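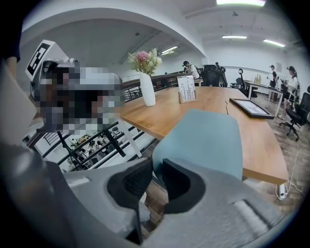 Jinfeng Lü writes that the evening sessions were the reason she applied a second time, and that she would like the new readers to know how much of the work is done aloud, in pairs, with the dictionary open on the table. Her letter reached the Droltgate Reading Room in May and is quoted with her permission.

CALL FOR PARTICIPANTS: HITA LETTERS PROJECT

The Droltgate Reading Room invites applications from adults who wish to take part in the transcription of the Hita Letters, a collection of 136 family letters written between relatives in Uren and Yan. Most are in English. A smaller group is in a mixed household spelling that requires patience and a good ear.

Participants will work in pairs to read, transcribe and check assigned letters. Sessions are held every Thursday at 6 p.m. and last two hours. The program runs for 13 weeks. Participants are expected to attend at least ten sessions.

Applicants must be 18 or older and able to read cursive handwriting. Prior archive experience is not required. Knowledge of local place names is welcome. Training in the project's spelling rules will be given at the first two sessions, and attendance at both is required.

Participants who complete the program will receive a stipend of $200 and will be named in the printed edition unless they ask to be left out. Travel costs are not covered.

To apply, submit a letter of no more than one page stating your interest and any dates on which you cannot attend. Applicants will also be asked to transcribe a sample passage of 60 words at a short interview. Former participants may apply again and do not need to repeat the sample.

Applications may be left at the front desk or sent by mail to the Reading Room, marked "Hita Letters." All applicants will be notified in writing.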